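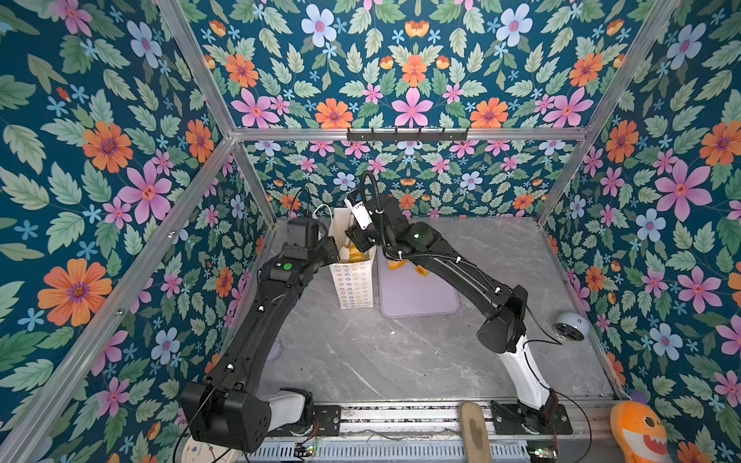 Two arms, a lavender cutting board and an empty hook rack.

Skodwood Directors File, version 2

README and data card

What this is

A table of 328 short biographies of directors and founders at small medical device companies, taken from annual reports, prospectuses and company web pages. Each biography has been broken into claims (inventor, founder, chair, board member, adviser) and each claim has been checked, where we could check it, against a second source. The last biography was collected on September 12, 2000. Anything after that is out of scope, and please don't write in to say that someone has changed jobs.

What this isn't

It isn't a guide to who is a good director. We've had two requests to use it that way and turned both down. A biography in a prospectus is written by or for the person it describes, and usually approved by a lawyer who cares about what can be sued over and not much else. Treat the text as advertising that has been proofread.

Files

bios.txt has the full text, one biography per record, with the source at the top.
claims.txt has one claim per line, with the record number, the claim type and a check code.
sources.txt lists where each biography came from and where the second source came from, if there was one.
notes.txt holds the arguments. Read it before you quote any figure from claims.txt.

Check codes

C means confirmed by a source the person didn't write.
S means the second source repeats the first, often word for word. Earlier users lumped these in with C. Please stop.
N means no second source found. It doesn't mean false.
D means the sources disagree.

How the coding was done

Zdenka Kovačević and Mihret Moges each coded every record. Tomos Prydderch settled the disagreements, and his reasons are in notes.txt under his initials. A set of 20 records was recoded in April by Deolinda Barreto, who hadn't seen the earlier work. Her results matched well on "founder" and badly on "adviser". I don't think more training would fix that. "Adviser" covers everything from a paid seat with quarterly meetings to having once had lunch with the chief executive.

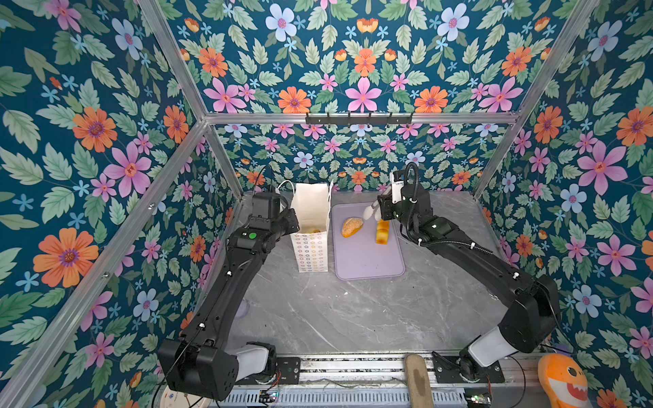
Counting is the weakest part of the file. Claims such as "serves on more than a dozen boards" can't be turned into a number, and we've left them as text. Even named seats cause trouble, and the argument over them never really ended. The bread roll on the lavender board is plainly one item, but the sponge cake standing to the right of it could be entered as one stack or as so many pieces, and two sensible coders will pick differently. A parent company with subsidiary boards is the same problem in a suit. We enter the stack, meaning one seat per corporate group, and list the subsidiaries in notes.txt. If you'd prefer the pieces you'll have to split them yourself.

Known problems

The Yimer records. Six biographies come from a single Yimer prospectus, and all six use the phrase "instrumental in the development of". We asked what it meant and got a brochure. They are coded N.

The Sudden merger. Directors of the old company were carried over to the new board in one document and dropped in another. Both versions are in the file with code D. I wouldn't build anything on them.

Iris patents. Four people are described as inventor or co-inventor of the Iris pressure monitor. The patent we could find names two of them. There may be others we missed, or "co-inventor" may be doing what it so often does in these biographies.

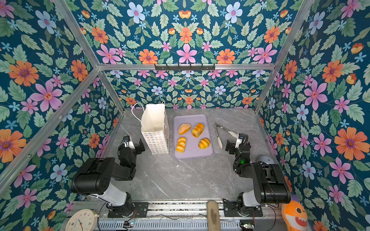
Dates are thin as well. Fewer than half the claims carry a start year and hardly any carry an end year, so a seat given up long ago looks the same as a current one. Any chart showing directors getting busier over time is probably showing that biographies get longer, and people seldom cut anything out of them.

Spelling of names follows the source. Where a person turns up under two spellings we've joined the records only if the employer matches too. There are likely a few duplicates left.

Uses we'd be comfortable with

Studying how these biographies are worded. Testing name-matching methods. Teaching students not to trust a paragraph with a lot of capital letters in it.

Uses we wouldn't

Ranking people. Screening people. Working out what a board seat is worth. The file has no pay data and the seats aren't comparable anyway.

Corrections

Send them to Nkechi Adeyemi with the record number and a source. A newer copy of the same biography isn't a source. If you are the person described, we'll gladly look at what you send, but it will be coded S unless somebody else wrote it.

Changes since version 1

Code S split from C.
Subsidiary boards merged.
Summary table removed, as people kept citing it without reading the notes.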